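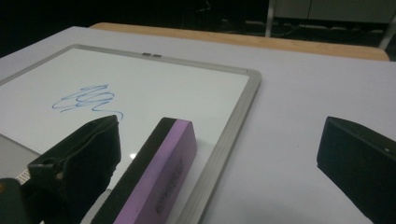 The eraser and the scribble, Gevorbridge robotics club, November 21, 2024.

The rule was that whoever lost the toss had to draw the scribble, so I drew it. Blue marker, a few loops, top left corner. It took me less time than taking the cap off.

Getting rid of it was the project. Our club had signed up for the Trirholm Challenge, household stream, and the task sheet said "clear a marked surface." There was a prize of $700 and a plaque in the shape of a hand. I had a cloth in my back pocket that could have cleared a marked surface before anyone found the stopwatch.

"It has to learn from us," our captain said. She had read the Pitkänen handbook right through, including the appendix. "We show it, it copies."

"How many times do we show it?"

"The team from Indis did 1661."

I asked what colour the Indis team's ribbon was last year. She went back to untangling the cables. 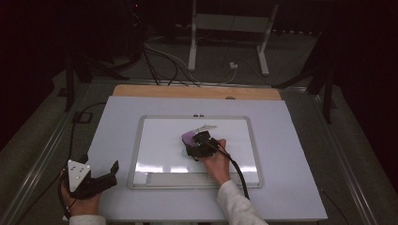 You hold the grippers like a pair of staplers and try to forget you have fingers. Come down on the purple foam, close, drag, lift, let go. Then again with the eraser turned a bit, so the thing wouldn't think erasers only ever pointed one way. By try 16 my wrist had its own opinion of the future of labour.

"You're rushing the drag," she said.

"I'm rubbing out a squiggle."

"It'll rush too, then. It'll do whatever you do."

I hadn't thought of it like that, and I didn't much care to. Somewhere in a folder there was going to be a machine that sighed through its nose and cut corners. I slowed down. I brought the eraser along the blue as if my grandmother were marking me, and when I let go my captain wrote something in the log and turned the page.

"Good," she said. "Draw another one."

I looked for the cap of the marker, which I was standing on.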